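Starside live stream from Helville — worth it?

basslinebetty
Bought the stream ticket for the November show and oh my, I'm so glad I did! Three hours, and the brass section was a joy.

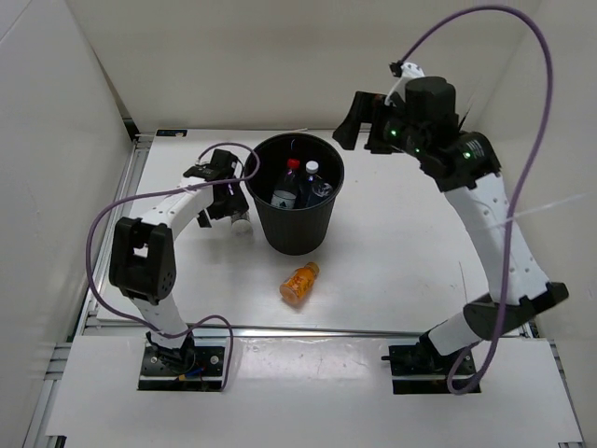
I only wish they'd played more off the first album.

stivomitz_fan
Sorry, disagree. Mine froze 4 times and 30 bucks is steep.

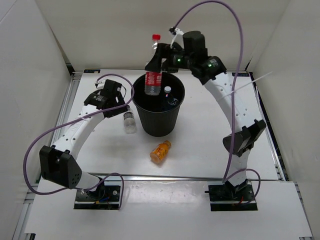

basslinebetty
Aw, that's a shame — mine ran fine. I'd still go in person next time, if the hall sorts out its trash. One wide black bin like that for bottles by every door would do it.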